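Research > Teleoperation > Interviews

Rocío Rivas leads the teleoperation group at Brenix, where operators teach robots assembly tasks by performing them remotely. She spoke with Mandla Pretorius on 2024-05-29 about the group's current work with computer parts.

The group began with hand guiding, in which a person holds the arm and moves it through the task. "It works well for large motions," Rivas said. "With small parts, the operator's own grip on the arm disturbs the result." In February the group moved to remote control, and it has since recorded over 200 demonstrations by 27 operators.

Asked what new operators find most difficult, Rivas pointed to the grasp. A processor must be held by its edges and kept straight on the way to the socket. "People hurry to the board," she said. "We ask them to stop after picking up the part and look at how it sits between the fingers."

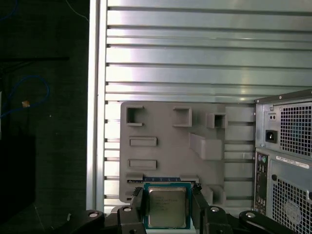 Practice takes place on a 3D-printed board with simplified sockets and slots. Each operator completes two sessions before any recording is kept. Rivas expects that rule to remain. "A poor demonstration is still a lesson to the robot," she said. "We would prefer to record fewer of them."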